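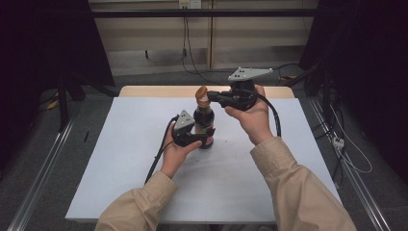 The Bornolside tie-down ring is a cast replacement for the curbside horse rings, bike loops and awning anchors found on older main streets, and it drops into a standard 40 mm cored hole. Public works crews set it with the Kopecký two-part grout, sold separately. The grout comes in a jar and needs a spatula; the thinner Natura sealer is in a dark glass bottle with a cap, and should be closed again after each use.

**Specifications**

- Ring diameter: 46 mm inside
- Rated pull: 1,000 lb
- Finish: black or bare
- Pack size: 5 rings with sleeves

Sidewalk work near a ramp must keep the ring outside the clear path. Check your city's drawings before coring. The Nemholm flush cover fits all rings in this series and is the one to order for brick.

Orders for spring street work ship in May. Bare finish is special order and can't be returned.

Page updated March 25, 2018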